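Call for Participants: Home Footwear Comfort Study

Cadport invites adults to take part in a study of indoor footwear, to be conducted in October at our Brirlow premises. The study concerns slides and sandals with thick, cushioned soles, and in particular how people choose, put on and store such footwear in daily life. It is directed by Iida Salminen of the Product Evaluation Department.

We are seeking 140 participants. No previous experience in testing or design is required.

Who may apply

Applicants must be 18 or older, able to walk unaided on level floors, and in the habit of wearing slides, sandals or slippers at home. Persons who have had foot or ankle surgery within the past year are not eligible. Employees of Cadport and members of their households may not apply.

What participation involves

Each participant attends 3 sessions of 40 minutes. At the first session, staff will measure both feet and ask for a short account of the footwear currently in use at home. At the second, participants will walk, stand and climb a low step in several pairs of slides, and will rate the straps, the footbed and the grip of each pair. The third session deals with storage and tidying: participants will pair mixed footwear and place it on a shelf or in an entryway area in whatever way they find convenient. Written ratings are collected at the end of every session.

Sessions take place on a wooden floor. Please bring clean, thin socks; street shoes are left at the entrance. Study footwear is wiped down between participants and remains the property of Cadport.

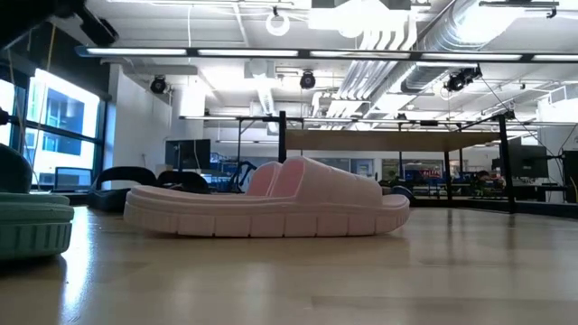 Slide sandal with chunky sole and two wide straps, on the wooden floor.

Compensation and privacy

Participants who complete all sessions will receive a payment of $140. Those who withdraw early will be paid for the sessions attended. Participation is voluntary and may be ended at any time without giving a reason. Measurements and ratings are stored under a code number — names are kept separately and are not passed to third parties.

How to apply

Please send your name, age, shoe size and preferred time of day to Capucine Millet, Participant Office, Cadport, Brirlow. Morning sessions begin at 9:00 a.m. and evening sessions at 5:30 p.m. Applicants who need step-free access should say so when applying. Questions about eligibility may be addressed to Bernd Ruppert at the same office. All applicants will receive a written reply.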